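Notes on the Refurbishment of the Small Workroom
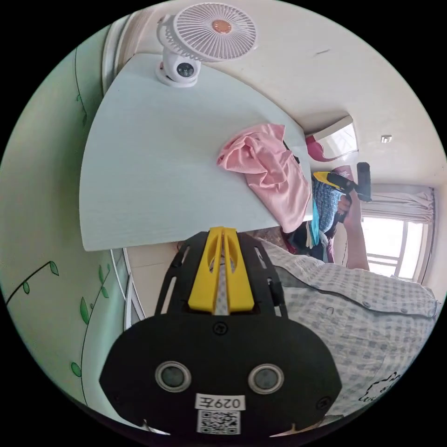
The decision to return the small workroom to proper use was taken in November, after a period in which it had served chiefly as a place to leave clothing. The present entry records what has been decided so far, for the benefit of those readers who followed the earlier account of the hallway and asked that the same treatment be given to the remaining rooms.

The desk is to be retained. Its pale blue surface and curved front edge were the subject of some disagreement in the household, and a replacement from Bomholm was considered and priced. On reflection the existing piece was judged to be sound, and the money has been set aside for storage. The small white clip-on fan will likewise stay on the far corner of the desk, where it takes up very little of the working area.

Clothing is the principal difficulty. Garments are put down on the desk at the end of the day and remain there, and others collect in a pile beside it. A rule was introduced last winter under which nothing was to be left in the room overnight. It was observed for 15 days. It has therefore been resolved to provide a rail on the inner wall, with a shelf over it for folded items, and to review the matter once both have been in use for a full month.

The shelf is from the Skitetti range and was purchased second-hand from Ezequiel Nieto, who also supplied the brackets. It requires four fixings. The wall on that side is harder than expected, and readers undertaking similar work are advised to begin with a narrow bit and to charge the drill fully beforehand. A spare battery is desirable. The instructions supplied with the rail allow 40 minutes for the whole task, a figure which makes no provision for finding the spirit level.

No change is proposed to the window. It admits good daylight, and the white curtain gathered along the top has been found adequate on all but the brightest mornings. The air conditioner on the wall is also to remain in its present position. Moving it was quoted at a sum that could not be justified for a room of this size.

Two questions are still open. The first is whether the walls should be repainted before the rail goes up or left as they are for another year. The second concerns the chair, for which a Calvo model and a Wusura model are both under consideration. Correspondence from owners of either would be welcome, particularly as regards the castors on a hard floor.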